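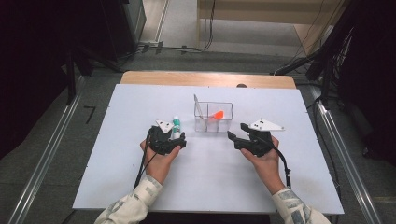

Good practice for two-handed demonstrations with clear containers

Recording a pick-and-place task by hand is easy to start and easy to get wrong. At Orkircombe we hold to a short set of rules for it, and the version below replaces the one Settimio Villa wrote in February. It covers work at a table with a pair of hand-held grippers, small objects, and transparent boxes. It doesn't cover anything sharp, hot, or heavier than 800 grams. Those go through Gemma Serra first.

Before you pick up the grippers

Clear the board down to the objects named on the task sheet. Pens, tape and spare labels all end up in the recording, and somebody has to tag them later.

Wipe clear plastic with a dry cloth on both sides. Fingerprints on a transparent wall can look like an edge to the software. Don't use polish.

Check the cables by moving both hands to the far corners of the board. If a cable pulls tight or drags across an object, reroute it and try again. Cables on the floor should lie flat where people walk. We tape ours, and Tullio Cirillo re-tapes them more often than he would like.

Open and close each gripper a few times. The fingertips should meet evenly along their whole length. Look at the joints too. A bushing that has worked its way out of an arm means the gripper goes back on the shelf with a red tag, even if it still closes.

Holding and moving

Keep your wrists in a position you can hold for a full set. People tend to start with their elbows high and let them sink, and by the end of the session the motion looks different from the beginning. Sit down if the task allows it.

Use one hand at a time unless the sheet calls for both. The idle hand stays in view, open, and still. Don't park it behind the container.

Approach small bottles from the side and close on the body, never on the cap. Keep labels turned the way the sheet says.

Don't push with the closed tips unless pushing is the task. If you need to shift a box, grip the rim or stop and set it by hand between takes.

If you drop something, finish the take by lifting both grippers clear of the board and mark it as a drop. Don't delete it. Dropped takes are useful and we keep them in their own folder.

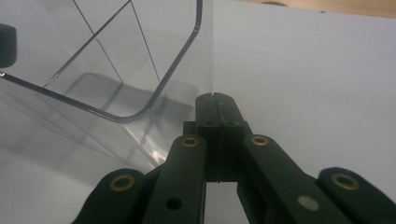

Clear containers

Lids first. A box with a hinged lid has to be fully open or fully closed at the start of a take, and the sheet must say which. A half-open lid is hard to label afterward, and two people will label it two ways.

Stay off the corners when you can. The rim is easier to see along a straight side than where it curves, and a thin wall will flex if you squeeze it near a bend. Gianni Sartori cracked two boxes that way in one afternoon.

Watch for glare. Lean over to the height of the gripper and look for bright spots on the plastic. Small glints are fine. If a whole wall washes out, turn the box a little or dim the nearest lamp – don't move the table, or the calibration has to be done over.

Filing

Save in sets of 100 takes, with one operator per set. Benedetta Grasso checks the first and last take of every set before it goes in. A task is complete at 1000 accepted takes, and drops don't count toward that number.

Write the gripper pair on the log sheet. Ellik and Roner pairs close at different speeds, so never mix them inside a set.

Questions about the rules go to Settimio. Log sheets are in the top tray.

Last changed Sat 26 December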